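Planning Around the Couch
What one small tooling team learned from moving its motion planner out of the tabletop and into the living room

22/03/2024

Most manipulation software is written for tables. The table is flat, it sits at a known height, and the planner can treat it as a single box that must not be touched. Much of the code that ships with research arms carries this assumption somewhere, often in a default that has not been read in years.

Listport, a company that builds planning and scene tools for household manipulation, spent the winter removing the assumption from its own stack. The planner is called Rirkero. It takes a joint configuration, a goal pose for the gripper and a list of collision shapes, and returns a timed trajectory or a failure code. The release that went out in October handled tables well. On upholstered furniture it failed in ways the failure codes did not describe.

The first problem was geometry. A sofa is concave when seen from the front: backrest behind, armrests to either side, cushion below. The scene importer wrapped every furniture mesh in one convex hull, which filled in the seat. Any goal above the cushion was therefore inside an obstacle, and Rirkero rejected it before sampling began. The log said only that no valid goal state existed.

The fix was to split each mesh into convex parts at import time. The limit is set at 50 parts per object. Below that, rounded armrests came out with steps large enough to block a forearm link that had room to pass. Above it, collision checking began to dominate the planning budget of 300 milliseconds.

The second problem was the base. In the test layouts the arm is mounted on a fixed pedestal directly in front of the furniture, so the pedestal itself is an obstacle and the shoulder has little room on the near side. The old sampler drew joint values uniformly and wasted most of its draws on postures that folded the elbow into the seat front. The new one seeds from a small library of upright postures, with the arm raised first and the gripper brought down vertically over the cushion. Approach from above is now the default for any surface with a backrest.

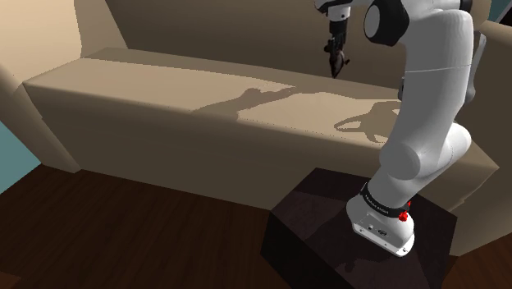
Checking the result without a robot

The regression suite, Stellness, runs entirely in simulation. It holds 3809 planning queries, each stored as a scene file, a start state, a goal and the expected outcome. A query passes if the trajectory is free of collision at a finer resolution than the planner used, and if the outcome matches the stored one. An expected failure that suddenly succeeds is flagged too. Several of these have exposed missing collision shapes.

Rendering is a separate stage and can be switched off. The team leaves it on for the nightly run – mainly for the perception module, which estimates the height of the support surface from a camera view. Plain surfaces with little texture are hard on it. Shadows are worse. The outline of the arm on a pale cushion has strong edges, and an early version of the segmenter reported such outlines as objects resting on the seat. The planner then dutifully kept its distance from them.

The current version projects the known arm model along the estimated light direction and masks out the region where a shadow should fall. This depends on a good light estimate, and it degrades with more than one strong source. In the last nightly run before this article was written, 19 queries failed, all of them in scenes with two lamps.

What remains open

Cushions are still rigid. A gripper that presses into a seat in simulation registers a contact and stops, while a real cushion would give. The team has looked at Xie, a deformable contact library, but it is too slow for use inside the planning loop. It may be used offline to choose a safe clearance for each type of surface. For now the clearance is a fixed number in the configuration file, with a comment beside it asking the next reader to measure it properly.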